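Steamed Buns, Basket to Plate
Data card, version 3

What this is

A collection of 2,978 short recordings of steamed buns being moved from an electric steamer to a plate. That is the whole plot. If you were hoping for dumplings, see Known gaps.

The set goes by the name Kendari, for reasons that made sense when the folder was created. It was put together in Flallenville, and Aitana Cabello maintains it and answers the mail. Earlier versions were called Ullero and Saengthong. If your scripts still point at either of those, they are reading the old labels, in which a lid and a plate were the same class of object. Please update.

What each recording covers

One transfer session. It starts with the lid on or off (see the lid field) and stops when the annotator decides that lunch has been served. Sessions run from a single bun to a full basket. Buns are plain and pale, with no filling visible from outside, and we have declined to speculate about the inside.

The equipment

Steamer: electric, white base, round stainless-steel basket with a perforated bottom. The holes in the basket produce a great many false edges. We have learned to live with them and so will you.

Lid: clear glass with a dark rim and a small cream-colored handle. It is labeled separately from the steamer because it spends most of its life somewhere else.

Plate: large, round, white. It sits on a white table in front of a white wall and holds pale buns. We are aware of what this does to contrast. A blue plate was tried in June and everyone's numbers went up, so it was put back in the cupboard as cheating.

A typical moment, partway through a session: the lid is flat on the table to the left of the steamer, two buns are still in the basket, one is on the plate, and one is just above it. In the labels this comes out as basket 2, plate 1, in transit 1, lid "table".
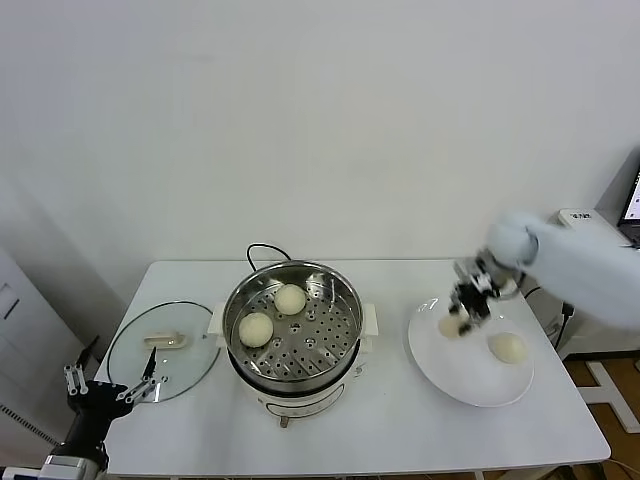
Fields

session: A number. Gaps in the numbering are sessions we threw out, mostly for buns that left the table.

lid: One of "on", "table", "held" or "other". "Other" has been used 7 times, and each has a note attached. The notes are worth reading.

basket: Buns in the basket. A bun leaning on the rim counts as in the basket until it is clearly somewhere else.

plate: Buns touching the plate. Hovering does not count, however close.

in_transit: Buns held by anything and touching neither basket nor plate.

bun_state: "whole", "dented", "torn". A dent is a mark you would notice if you were served it by someone you were trying to impress. A tear shows the inside. Skin stuck to the basket makes it a tear, even if the bun looks fine from above, where it always looks fine.

notes: Free text. Spelling has been left alone.

How the labels were made

Two people labeled every session separately, then compared. They agreed on almost 12 sessions out of the first batch before we wrote down what "on the plate" meant. Agreement improved after that. The remaining arguments are nearly all about dents, and both opinions are kept, in bun_state_a and bun_state_b. Averaging them is not advised. There is no such thing as a bun that is halfway between whole and torn, except for the one in the notes.

Known gaps

No dumplings. No bamboo steamers. No filled buns, as far as we can tell. No plates with patterns, and nothing served in a bowl. Stacked buns turn up rarely, and when they do the bottom one is usually guessed at.

Steam comes and goes and is not labeled. We tried a three-point scale for it and gave up when the middle value turned out to mean "my screen is dirty".

Please don't use bun_state to judge whether anything is cooked. Color and shape are all you get, and an underdone bun can look very respectable.

Changes

Version 3 (December 2025): lid split from steamer, in_transit added, duplicate sessions removed. The folder called "final" is gone. So is the one called "final_real".

Version 2: plate counts redone from scratch.

Version 1: please delete your copy.

Corrections

Send the session number and what you think is wrong with it to Aitana. Complaints about dents go in the same queue but at the bottom.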